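4. Fault during grip tests

The gripper let go of the handle in 3 of our trials, always while the arm was turning. Sevim Tekin hit the stop button each time and no one was hurt. We first blamed the overgrip tape, but the log showed the motor current dropping before each release. The cause was a loose connector — our own mistake from the December rebuild.

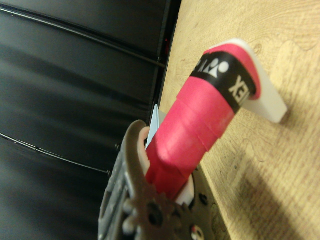 Garnet Després crimped a new connector, and we lowered the arm speed until the repair had been checked. We also added a rule that hands stay off the table while the arm has power.

Related reports
Bencombe arm: wiring notes
Tondier gripper, spring term
Azevedo lab safety sheet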